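Gurkwood Welcoming Congregations: June Notes

Tannous Street Parish Votes to Bless Same-Sex Marriages

Members of the Tannous Street church approved a change to their marriage policy last month, after two years of study. The measure needed 70 percent of ballots and passed on the first count. Couples may now be married in the sanctuary regardless of gender, under the same terms as anyone else: three meetings with the pastor and one reading chosen by the couple.

The Rev. Dolores Gallagher, who has served the parish since it merged with the Broter mission, told members before the vote that no one would be asked to leave over a disagreement. A few families have asked for more time to talk, and she is meeting with them this summer.

Raghda Khalaf led the study group. She grew up in a church where the subject was never raised, and she said the hardest sessions were the ones where people told their own stories. The group read letters from former members, some of whom moved away in their twenties and never joined another church. Two of them came back for the vote.

The parish has set aside $2,000 for a youth retreat at Skestum in the fall. It is open to teenagers from any congregation in our network, and parents should write to the parish office for the form. The cost is covered, apart from travel.

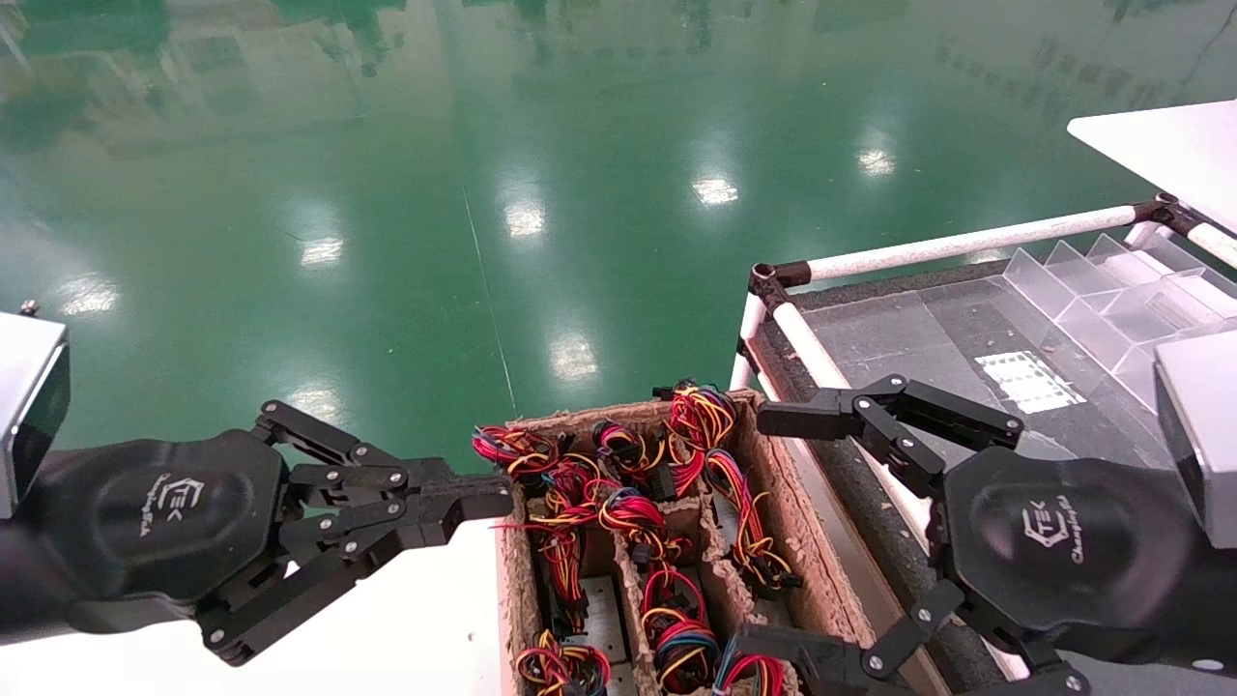 Scholarship Fund

Gifts to the fund reached $2,557 this spring. We give $1,000 each year to a student entering seminary, and the rest carries over. Applications are due by the end of August. Send one letter of reference and a page on your own call to ministry.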